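Table clearing comes to the Ramari collection
Project news, March 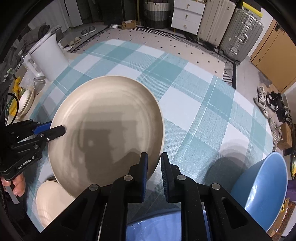 What we are recording

The Ramari set now has 473 accepted recordings of table work, all made in ordinary homes with hand-held grippers. The new task is moving dinnerware on a cloth-covered table. A person works with a gripper in each hand, and large plates are taken by the rim from two sides. Small plates and bowls may stay on the table while the large plate is handled.

Trinden is running the sessions and Pledix is checking the files. Each home is asked for 50 recordings, with the dishes put back in different spots between takes. Please leave the room as it is. Shoes, suitcases and boxes near the table do not need to be moved, and a patterned cloth is fine.

Changes to the instructions

Start each take with both grippers open. Close on the rim, lift, set the plate down and open again before stopping the recording. If a plate slips, keep going and mark the take as a slip in the Mosoti form. Slips are kept in their own folder and are used in training too.

Takes where one gripper leaves the view for more than 2 seconds will be sent back. So far that is the most common reason for a rejected file.

Next up

Bowls are next, starting with single bowls and then stacks. Homes already signed up will get the new task sheet with their next set of memory cards.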